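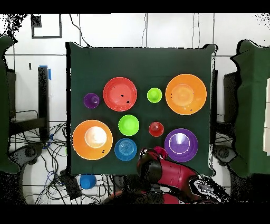
About Our School

Bultcombe Language and Craft School was opened in a former bakery in Pirton. We began with one evening course and 15 students. Today we teach English, Italian and Portuguese to adults, and in the afternoons we have courses in sewing, bookbinding and simple pottery.

How we teach

Our groups are small, never more than four students for a beginner course. We believe that a person learns a language better when the hands are also busy, so many of our lessons take place at the work table. The students learn the names of colors, sizes and tools while they are using them. Grammar is also taught, with a book and with homework, and we ask everybody to do it.

Each lesson lasts almost 30 minutes longer than in most evening schools. This was a wish of our first students and we kept it.

Our teachers

All teachers have a diploma and speak the language of the course from childhood. The craft teachers come from the Essien workshop, with which we share the kiln and the storage room.

Where to find us

We are on the second floor of the Cumska Building, entrance from the courtyard. The bell is on the left side of the gate. There is an elevator. Bicycles can be left in the courtyard, but please not in front of the kitchen door.

New courses start in February. Registration is possible at the office or by phone, extension 2099. Students who wish to change their group should speak with the office before the second lesson.

Page last changed: 5 Oct 2023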